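3.2. Textiles domésticos y pérdida de color

El segundo bloque del estudio se ocupa de los textiles de dormitorio: manteles, colchas y paños de mesa que reciben luz de ventana durante buena parte del día. La bibliografía sobre decoloración se ha centrado en la ropa de vestir, que se lava con frecuencia, y ha prestado menos atención a las telas que permanecen extendidas meses enteros en el mismo sitio. Jaramillo y Berge ya señalaron que en estas piezas el lavado explica una parte pequeña del cambio de tono.

Se recogieron 622 cuestionarios en los barrios de Ceser y Arneck. De ellos se descartaron 30 por estar incompletos. Las preguntas trataban sobre la orientación de la habitación, el uso de cortinas, la frecuencia de lavado y el tiempo transcurrido desde la compra. A 400 hogares se les pidió además que anotaran durante el mes de noviembre las horas en que la persiana quedaba subida. El cuaderno era sencillo, una hoja por semana, y se devolvía por correo.

Los tonos azules claros fueron los más citados entre las telas de mesa (figura 2). Las personas encuestadas describen la pérdida de color con palabras muy distintas - «comido», «lavado», «triste» - y esa variedad obligó a agrupar las respuestas antes de codificarlas. Isauro Jaramillo hizo la primera agrupación y Signe Berge la revisó por separado. Las discrepancias se resolvieron volviendo al cuestionario original.

En las habitaciones orientadas al sur, la cara expuesta se percibe más pálida que el reverso aun cuando la tela se lava poco. En las orientadas al norte la diferencia apenas se menciona. El uso de visillos reduce las quejas, pero no se preguntó por su grosor y el dato debe leerse con cautela.

Figura 2. Mesa con tela azul claro en un dormitorio.
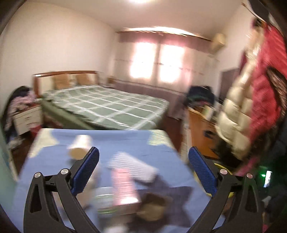
¿En qué habitaciones se percibe más pálida la cara expuesta de la tela que el reverso?

En las orientadas al sur, aunque la tela se lave poco.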